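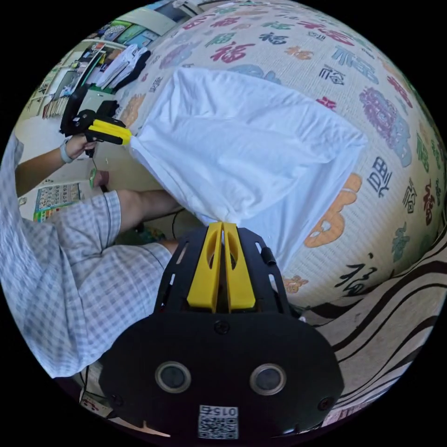
plirico_watcher wrote that the finale of Kotberg was pushed to March because the network "wants it to breathe," and I don't buy a word of it. You don't let a mystery show breathe for that long after episode 5 ends on a body in the lake. Something went wrong in the edit.

Filed under: TV Talk > Drama > Season Spoilers OK

seltside_sal
Or they looked at the numbers. The first two episodes had everyone at my work talking. By the third it was me and one guy in shipping.

dockside90
Where is this "pushed" thing coming from? I've seen one post on one fan page and now it's a fact. The streaming page still says "new episodes soon," same as it did when the show started.

plirico_watcher
It was in the newsletter. I said that in my first post. It says the last episode will be a 90 minute special and it lands in March. You can believe it or not.

dockside90
The newsletter that told us Tindall was getting a third season? That one?

plirico_watcher
OK, fair. They did get Tindall wrong.

mothlamp
A 90 minute special is never a good sign. It means they had two episodes, neither one worked, and somebody glued them together. Tindall did the same thing and the last half hour was people standing in a kitchen explaining the plot to each other.

seltside_sal
I liked the kitchen part

mothlamp
You liked the wig too, Sal.

gravel_road
I'll disagree with most of this thread. Episode 5 was the best hour of the season. The ferry scene alone was worth sitting through the sister's divorce. If they need more time to get the ending right, let them have it. I'd be more worried if they rushed it.

dockside90
The ferry scene makes no sense. She gets on at Seltside with no coat and gets off wearing one. Either that's a clue or nobody was watching the monitors, and given the rest of the season I know where my money is.

gravel_road
It's a clue. It's the brother's coat, it has the torn pocket from episode 2.

dockside90
I went back and looked. Different collar. You're giving them way too much credit.

plirico_watcher
I'm with gravel on the coat. Still don't believe the delay is about quality. A show that cares about quality doesn't put out a 200 dollar box set before the ending has aired.

mothlamp
Wait, the box set is real? With no finale in it?

plirico_watcher
It comes with a "code for the final chapter." Read that however you want.

seltside_sal
I'm reading it as no.

gravel_road
I already ordered mine. Will post if the code does anything.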